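Progress report to the Padari programme, second period
Project: Hasach, hanging and sorting of kitchen tools
Wed 16 December

This report covers the work since June. The recording of demonstrations with the two hand-held grippers is behind the plan, and I would like to explain the reason openly. The agreed target for the period was 3405 usable recordings. We have 3000. The missing part comes from one fault, which we found later than we should have.

The task is the same as in our proposal. The operator takes a utensil by one gripper and works with it at the steel stand with the hooks. The other gripper assists.
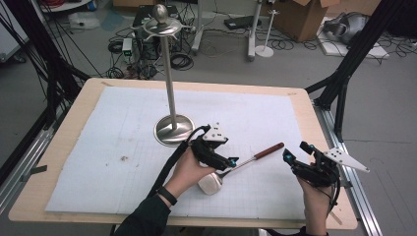 Hasach working group, manipulation laboratory

The fault is in the finger pads. After many hours of use the black pads lose their grip, and a smooth wooden handle can turn between them. The turning is small and the operator does not always feel it in the hand. In the recording, however, the position of the gripper and the position of the tool do not agree any more. When we trained the first controller with such recordings, the arm in the Ortner test cell released the tool beside the hook. In one test it pushed the stand over. No person was inside the barrier, and the stop button was pressed at once, but we count it as a safety matter and it has been entered in the laboratory book.

At first we searched in the wrong place. We suspected the cables and the time signal, and lost nine working days with this. Then Mechthild Widmer compared the pads with a new pair from the store and found that fibres had collected on the old ones.
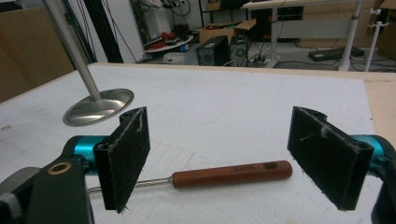 We then looked again at all the recordings made with the old pads and took out 59 in which the handle clearly turns. These are not included in the number given above. The test cell now runs at reduced speed until the controller has been trained again.

For the next period we plan these changes:

Pads are cleaned before every session and the cleaning is signed for.
A short pulling test is made with each gripper at midday.
New pads are ordered from Jalura. The delivery date is not confirmed yet.

We do not ask for more money. We ask for your agreement to move the missing recordings into the next period. The milestone for the second test cell would stay as it is.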